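Reading time: 4 minutes

Sub-metering a shared workshop – worth it?

plelard_unit9
We share an industrial unit between four small businesses and split the electric bill equally. Last November it came to £994 for the month, and the upholsterer, who runs one sewing machine and a kettle, has had enough. She wants meters on each bay. I'm not against it but I've no idea what is normal. Landlord is Rudia Estates and they say we can do what we like past the main board as long as a proper electrician signs it off.

copperkettle
We did this in a place with five bays. DIN rail meters, one per circuit, read by hand on the first of the month. Cost us £189 a bay fitted. It paid for itself in that the arguing stopped.

Make sure the heating is on its own circuit first. If the heater in bay 3 is warming bays 2 and 4 as well, a meter on bay 3 will make things worse.

mossgate
Disagree with doing it at all. Four businesses is small enough to sit down and agree percentages. We do 40/30/20/10 and look at it once a year. Meters mean somebody has to read them, somebody has to do the sums, and then there's the landing lights, the toilet and the roller door, which are on no one's meter.

copperkettle
Shared stuff is main meter minus the sub-meters, divided by four. It takes ten minutes a month.

mossgate
It takes ten minutes if you have the key to every bay and the numbers add up. Ours never did when we tried it.

plelard_unit9
Percentages is what I suggested. Trouble is agreeing them. The joiner says his extractor is hardly ever on, and the rest of us can hear it.

tin_lid
Get a plug-in energy monitor, the cheap sort, and pass it round for a week each. Won't do the extractor if that's hard-wired, but it will do everything on a 13 amp plug. I was sure our fridge was the problem and it was a fan heater under a desk, 3000 watts, left on over a weekend.

One thing to check is whether the standing charge is in that £994. With Lulano ours is billed separately and we were splitting it twice.

plelard_unit9
It's in there. We're with Tolentino on a business rate, fixed until next year.

harrow_lane
Standby load is the bit people miss when they agree percentages. Everyone thinks of the big tool that runs for an hour and forgets what sits powered up between jobs. Chargers, air dryers, control boxes, old computers. A small green light near the foot of a machine, like the ones low down on the white column at the back of this bench, is worth writing on your list when you walk round, along with every other light you find. Do the walk after closing time and note down what is lit in each bay.
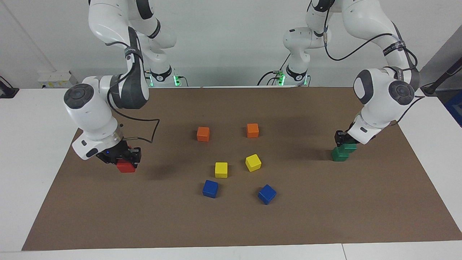

A fair split needs a rule for new kit as well, or you'll be back here in a year. Ours says anyone adding a machine tells the others and puts its rating plate on the sheet pinned by the board. Two white arms over one table, as there, would go down as two lines on the sheet, one for each, even with both at the same bench. We had a row over a pair of kilns entered as one.

mossgate
Rating plate tells you the maximum, though. Most things never draw it. You'd be charging people for power they haven't used.

harrow_lane
Agreed, it's only for deciding whether the percentages need looking at again. We don't bill from it.

copperkettle
Which is a sheet, a walk round and a yearly meeting. I still say fit the meters.

plelard_unit9
Thanks all. Going to borrow a monitor for the plug-in stuff and get a price for one meter on the extractor circuit only – if the joiner is right about it he has nothing to lose. Will post the figures when I have them.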